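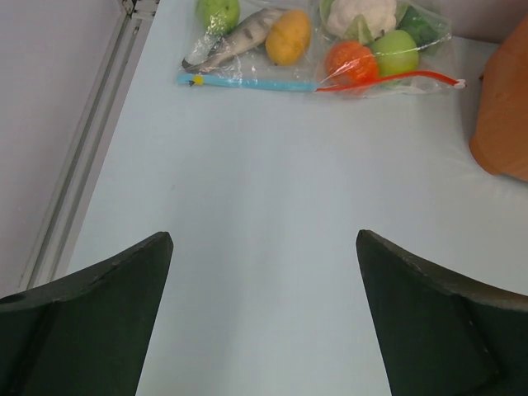 Photo: A. Berisha / Jomley Toy Library. Reproduced with permission.

Figure 4. Play food in a clear zip-top bag with a slider closure, laid flat on a white tabletop. A green round fruit, a striped gray fish and a yellow oval item are among the contents.

4.2 Clear bags and the return of play food sets

Play food was the hardest category to keep complete in the first part of the study. The sets are made of small pieces that do not fit together, and children mix them with whatever else is in the room. Before August, the Jomley Toy Library in Jivurbridge lent its play food in lidded cardboard boxes with a printed contents list glued inside the lid. Families told us they rarely read the list. Several said they had closed the box with pieces from home in it and only noticed later that something was missing from their own toy kitchen.

For the second part we moved 42 sets from boxes to clear plastic bags. The pieces stayed the same and so did the loan period. The contents list was printed on a loose card kept at the desk, so a family taking a set home had only the bag and what they could see through it.

We used slider bags for most of the sets (Figure 4). On the bag in the figure, the zipper track is light blue along one half and red along the other, with a small yellow slider tab toward the blue end. Parents mentioned the slider more often than any other part of the bag. One mother said her son could do it up himself and would then bring the bag to her. Press-seal bags, which we used for the smallest sets, were more often handed in with a corner open. We did not test the two closures against each other on matched sets, and the difference may come partly from the size of the bags.

A bag of play food is checked most easily when it is lying down. Held up by the top edge, the pieces slide into a heap and the smaller ones go behind the larger ones. Desk staff were asked to lay each bag on the table and spread the pieces by hand from the outside, without opening it. A fish with dark stripes on a gray body is picked out at once. Plain items take longer. A yellow oval could be a potato or a lemon to someone who does not know the set, and a round green fruit is usually called an apple but was entered in the returns book under other names as well. We corrected these entries by comparing them with the cards.

The naming problem deserves a note for anyone repeating the work. Our contents cards used the maker's names, and the maker's names are not always what a child or a tired adult would say. In the Meinecke sets one piece was listed as a quince, and it was reported missing on three occasions while it was in the bag. We have since added a small drawing next to each name on the card.

Over the 10 weeks of the second part, the desk checked 1332 returned bags and boxes across all toy categories. Play food was no longer the category with the most incomplete returns; that place went to construction sets, which had stayed in boxes throughout. Foreign pieces still turned up in the play food, though they were now usually spotted at the desk while the family was present and could take them home again.

The bags have drawbacks. They do not stack, and the shelving at Jomley had been bought for boxes. Staff first laid them flat in trays, then stood them upright in the trays with the closure at the top, which made browsing quicker but brought back the heaping described above. Hard pieces with pointed ends, such as carrots and fish tails, wore through the plastic at the corners of some bags. We replaced these as needed and did not keep a proper record of how long each one lasted.

Washing was handled as in the first part. Pieces were taken out, washed, left on a towel overnight and put back the next morning. The full checking procedure and the wording of the cards are given in the Prornness project handbook, version of 29 Oct 2023.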